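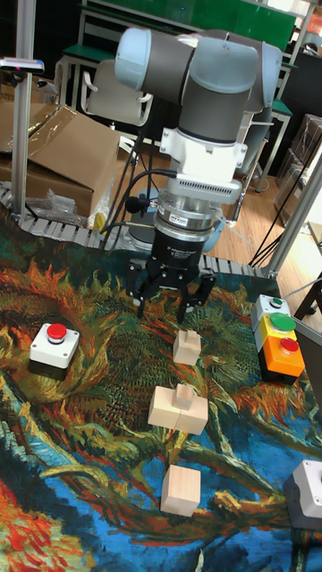
Elsa Niskanen thinks I am being unfair to the arm. She told me so at the workshop in Grusutbridge in February, and again by email, and her case goes like this: a person who has never built a machine learns more from getting one to pick up a wooden block than from a year of reading, so it makes no difference whether the block needed picking up. She says I judge the project by what it produces when I should judge it by what the builders know at the end.

I have been chewing on that for a while and I still don't buy it, or I buy perhaps a third of it.

The arm belongs to a build that goes by the name Skamadus. It lives on a table in a shared workshop, and on the table is a big printed mat in the style of Van Gogh, all swirls, and on the mat are a few pale wooden blocks. The gripper has two fingers. There are push buttons on both sides of the table, including a big red one of the kind you slap. The aim, as it was put to me when I joined, is that the arm should sort and stack the blocks without help, and later on do "useful things around the shop." I have asked several times what the useful things are. I have been told screws. I have been told handing people tools. Once I was told tea.

My trouble starts with the word useful. A shared workshop is a place where the work is all different. One person is regluing a chair, the next is trying to get a bicycle hub apart, and the one after that wants to cut a single piece of acrylic and go home. Automation pays when the same thing happens over and over in the same spot. We have almost none of that. The one job in our shop that repeats is sweeping, and a broom costs less than the cable ties on that arm.

I kept the spending sheet for the first stretch, so I can be specific. The project has gone through 3,334 in parts, and a further 379 went on replacing things we had bought wrong the first time, mostly connectors and one power supply that was never going to be up to it. That is members' money, voted on and spent fairly. I voted yes myself. But at the same meeting we put off fixing the dust extraction, and the dust extraction is something every member breathes.

Then there are the hours. Hertta Peltonen logged hers, which I admire, and came out at 155 before the software was in a state she would let anyone else touch. Most of that was not spent on anything you would call robotics. It was spent on the table being a little out of level, on a cable that pulled the wrist when the arm reached too far, on a driver update that broke what had worked the night before. Elsa counts those hours as education. Some of them were. I sat through around 20 of them, and what I learned was how to find a loose plug, and I knew how to do that already.

I'll grant her the part I do believe. There is a sort of understanding you can't get from a screen. Before the build I assumed that closing two fingers on a cube was the easy part and that the thinking was the hard part. I had that backward, and I suspect most people who write about robots taking over the kitchen have it backward too. A cube that is turned a few degrees from where you expected it is a different problem. A block with a peg on top is a different problem again, and you have to decide whether to take it by the peg or by the sides, and what to do when the peg is up against its neighbor. A four-year-old does this while looking at something else. Seeing how much wiring and metal it takes to try the same thing has made me much harder to impress, and I wish that feeling on anyone about to put money into a home robot.

But notice what that lesson is. It is a lesson in doubt, and you could have it in a weekend with a kit arm and a borrowed laptop. It doesn't need aluminum posts and cable track and a corner of the room that can't be used for anything else. The bigger the build gets, the harder it becomes for the people in it to say out loud that it isn't going anywhere. I have watched this happen with boats in driveways. I have also watched it with Gresivell, the plant-watering system two of our members put together, which had pumps and sensors and a phone alert and was beaten on every count by Eskola, the little café next door, where somebody walks past the plants with a jug.

Elsa's answer to the plants was that the jug person never learned to solder. True enough. The plants did all right, though.

What bothers me more than the money is how a project like this changes the talk in the room. People come in to fix something and end up around the arm, and the conversation turns to what it will do once the next part arrives. The verbs are all in the future. I like those people and I like standing there, and I notice that on those nights I don't finish the drawer I came in to finish.

So here is what I would ask for. Pick one job. Write it on paper and tape it up next to the table: this object, from this place to that place, this many times in a row, with nobody's hand near the button. If the arm can do it by the time the lease comes up for renewal, I will vote for the next round of parts and buy Elsa lunch. If it can't, sell what can be sold, keep the blocks for somebody's kid, and put the money into the dust extraction.

Hertta has already said she would sign that. Elsa wants to argue about how many times in a row.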